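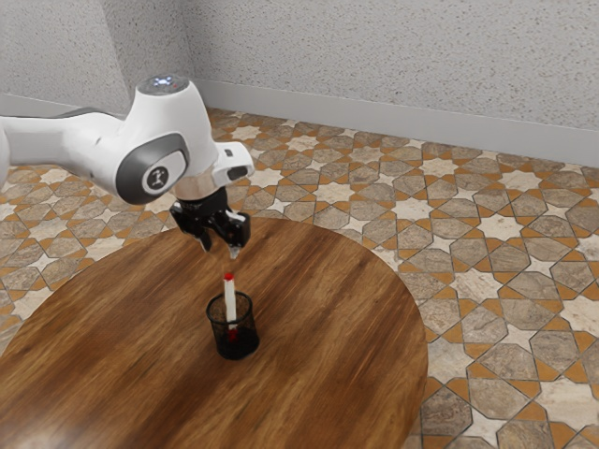

Pletmont Dry-Erase Markers, Pack of 5
Sold by Trendar Office Supply
Colors: black, blue, red, green, mixed
Updated 9 Nov 2022

Most marker listings promise you the smoothest line you've ever written. We've been selling dry-erase markers for 15 years and we've stopped believing that sort of thing, so take this page as a list of what the Pletmont does and a few things it doesn't.

It writes a medium line from a bullet tip. The ink is alcohol based and dries fast enough that a left-handed person can get through a sentence without wiping it off with their sleeve. Black and blue are dark and readable from the back of a classroom. Green is fine. Red is weaker than the maker says, and if you teach in a long room you may want to save it for underlining.

The maker calls it "low odor." Lower than what, they don't say. Harish Saxena in our returns department used one for a whole morning with the door shut and reported that it smelled like a marker.

"Long life" is another one we can't do much with. The maker quotes no figure for how far a marker writes, and we asked twice. In our own office a black one in daily use went 40 days before it started to fade. Yours may do better or worse depending on who leaves the cap off.
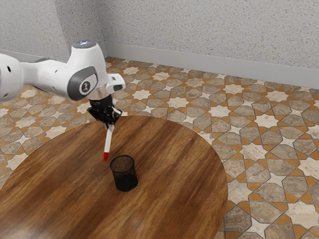 Erasing is where cheap markers usually let you down. On glass and porcelain boards the Pletmont comes off clean with a dry cloth, even after a weekend. On older melamine boards it leaves a gray haze, same as nearly everything else in this price range, and you'll need a spray. The Plallard marker costs more and leaves less of it. We sell both and would not talk anyone out of the Plallard for an old board.

Storage: the package says to keep them flat. We tested tip up, tip down and flat for a month. Tip up was clearly the worst, and the other two came out about even. The cap clicks shut but the click is faint, so push until it stops.

Not refillable. A "refillable edition" was announced for last December and we have yet to see one.

Details
Tip: bullet, medium
Ink: alcohol based
Surfaces: glass, porcelain, melamine (see above)
Pack: 5 markers, one color or mixed
Bulk carton: 50 markers, one color only

Customer comments

Giorgia Carbone: Good black. The mixed pack is a waste if you only ever use two colors.

Koen Dijkstra: Mine arrived with one dried out. Replaced without a fuss, but I'd check them all when the box comes.

Liliana Palumbo: Bought for glass, works on glass. Don't see how it's "premium."

Returns accepted on unopened packs. Dried-out markers are replaced one for one. Send us the color and your order number.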